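The Ollon Fundraiser Kit, After One Very Long Benefit Supper

Posted in January by the Clillside Supper Desk
3 min read

So our block in Clillside put on a chili supper for a neighbor with a pile of hospital bills, and I got handed the job of taking the money. I bought the Ollon fundraiser kit, which is a card reader, a little receipt printer and an app that keeps a running total. I've now used it at 2 events and I have opinions!

Setup was easy. I had the reader talking to my phone before the cornbread was out of the oven, and the app let me make separate buttons for plates, raffle tickets and plain old donations. People loved the donation button. They'd pay for one bowl, see it pop up on the screen and toss in a bit extra – my favorite thing about the whole kit.

We took in $3,642 that night, and $1,395 of it came through the reader. The rest was cash, and you can type cash into the app too, so the total stays right as long as you remember to do it (I forgot twice and had to dig through the box).
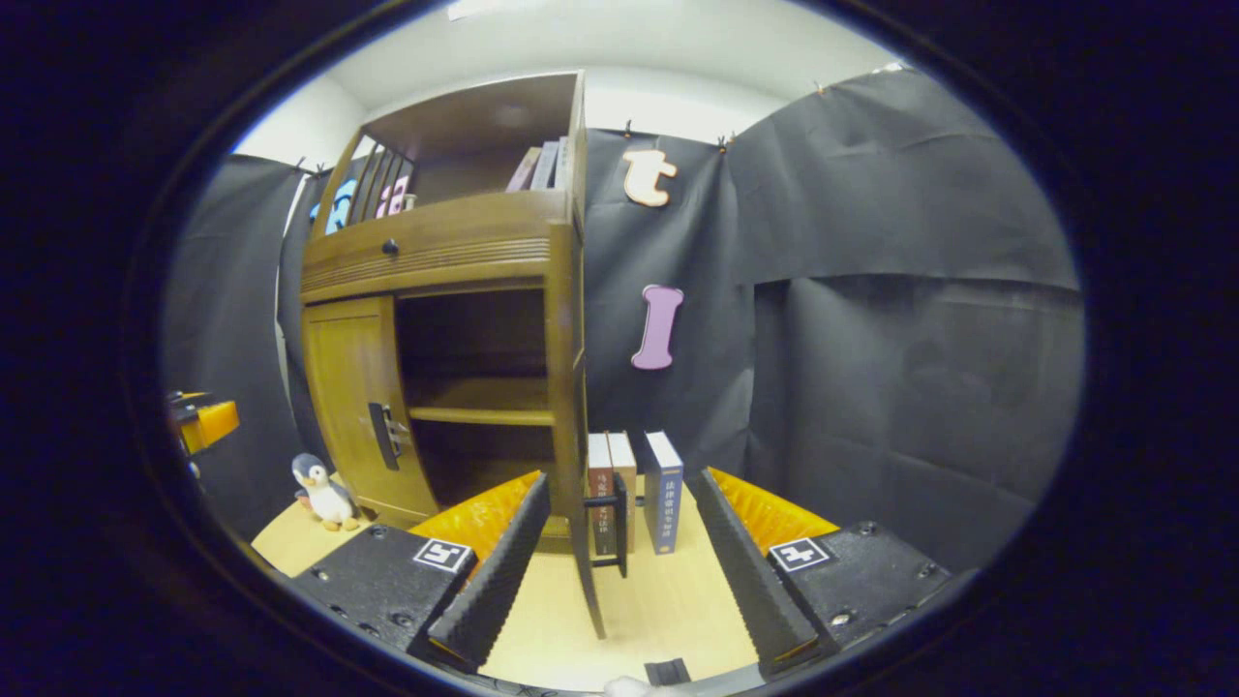

A reader from Rizvi wrote in to say her church tried the same kit for a pancake breakfast and the printer jammed all morning, so they gave up and wrote receipts by hand. Mine jammed too, but only with the cheap paper. The Fedard rolls went through fine – buy those and save yourself the grumbling.

The battery is my real complaint. It lasted 4 hours, and our supper ran longer than that, so I ended up parked next to an outlet by the coffee urn. I'd also like bigger type on the screen, please. Half our crowd had to hunt for their glasses before they could tap.

Would I buy it again? Yes, for anything bigger than a bake sale. Bring a long charging cord and put fresh paper in before the doors open.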